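How to wipe down a wood-top table without leaving streaks

Posted in: Workroom care
Time needed: 12 minutes, plus drying

I look after the shared tables in the Ojo building, and the question I get most often is why the table looks worse after cleaning than before. The answer is nearly always the same. There was too much water, too much product, or a cloth that was already dirty. I write down my method below. It is the one I learned from Chukwuemeka Usman, who had this work before me, and I have changed only small things in it.

What you need

One microfiber cloth for washing
One microfiber cloth for drying, in a different color
A spray bottle with lukewarm water
A few drops of mild dish soap (I use Pluketti, but any plain one is good)
A soft brush or an old, clean paintbrush for crumbs

You do not need polish. Many tables with a wood-look surface have a sealed top, and polish stays on it like a film. Then dust sticks to the film and you have more work the next week.

Step 1. Clear the top, but not too far

Take away cups, papers and chargers first. Flowers and plants can stay on the table if they are light, and you move them as you go. I put everything else on a chair. If the chair has wheels, push it against something before you load it.

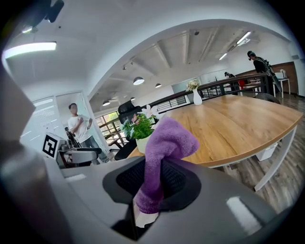 Choosing the cloth is the step where people save money in the wrong place. A kitchen sponge is too rough and paper towel leaves lint, so I keep only microfiber for these tables. A fuzzy, soft one like the purple cloth here is the type I would look for, and the honey-colored top behind it is the kind of surface where every streak shows in the afternoon. Fold the cloth in half and then in half again. In this way you have several clean sides, and you turn to a new one when the first becomes gray. Please do not use fabric softener when you wash it, or it will stop taking up water.

Step 2. Dry dust first

Go over the whole top with the dry cloth or with the brush. Start at the far edge and come toward yourself. If you spray before the dust is gone, you make a thin mud, and this is what dries into lines.

Step 3. Damp wipe

Spray the cloth and never the table. Two sprays are enough for one side of the folded cloth. It should feel cool in your hand but no drop should come out when you squeeze it.

Wipe in long lines, in the same direction as the grain, and let each line cover a little of the one before. Circles feel more thorough, but they leave marks that you see from the side. For a coffee ring, lay the damp cloth on it for 5 minutes and then wipe. Do not scratch with the nail.

Lift the vase and the plant pot, wipe under them, and dry that place at once before you put them back. Look also at the bottom of the pot. A wet pot can leave a pale ring, and on real wood this ring is hard to remove.
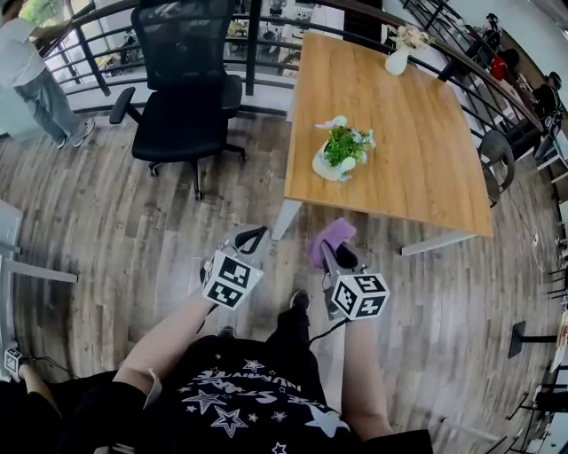 Step 4. Dry it immediately

Take the second cloth and follow the same lines. I do this in sections of about an arm's length, because in March, when the heating is still on, the water dries faster than I can walk to the other end. Then look at the table from a low angle, against the window or the lamp. Any streak will show. Breathe on it and rub it with the dry cloth.

Step 5. Edges and legs

The front edge collects more grease than the top, from wrists and sleeves. Give it one extra pass with a clean side of the cloth. White metal legs can be wiped with the same damp cloth at the end – never the other way around, as the feet pick up grit from the floor and grit scratches the top.

If the table is still sticky

This is old polish. Mix a small spoon of soap in 2 cups of lukewarm water, wipe, rinse with clean water and dry. In our Skirketach room I had to do it three times on one table. Try a hidden corner first, and on oiled or waxed wood do not do it at all – ask the maker which cleaner is safe.

Washing the cloths

Shake them out, wash them warm with other microfiber only, and hang them up. Cotton towels in the same load will fill them with lint.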